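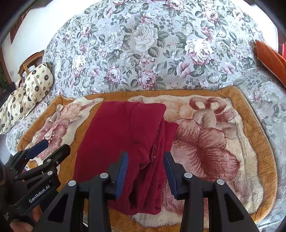 What is the Urnby Winter Blanket Drive?

It is a yearly collection of clean, warm blankets for households in and near Urnby, and this December it opens for its sixth season with more drop-off points than ever before.

Prokura, the home textiles shop on Nicholas Street, is delighted to announce that the drive will be back at the start of the month, and that everyone with a spare throw, quilt or fleece in the closet is warmly invited to take part. Last winter the people of Urnby gave 2,930 blankets, which went out to 1,000 households before the snow had melted, and we are still getting thank-you cards in the mail (please keep them coming, they go up on the wall behind the register!).

There will be 29 drop-off points this time, including the library, both fire stations and the lobby of the Erus movie theater, where the staff have kindly agreed to take blankets until 9 p.m. A full list is posted in our shop window and at the library front desk.

"My grandmother kept a blanket on every chair in the house, and you were not allowed to sit down for long without one being put over your knees," said Ada Sala, owner of Prokura. "I think of her every time a bag comes through the door. People tell us where the blanket came from and which child used to drag it around, and I could listen to those stories all day — some afternoons I do."

Blankets of any size and color are welcome, old or new. We ask that they be washed and dried before they are dropped off, and folded into a bag if you have one handy. Small tears are fine. Our Thursday-night sewing circle mended 186 blankets last year and has asked for more. Electric blankets and pillows cannot be accepted.

Anyone who would like a blanket can pick one up at the shop during opening hours, with no form to fill in. Home delivery can be arranged by calling the shop or leaving a note at the library.

Media contact: Ada Sala, Prokura, Nicholas Street, Urnby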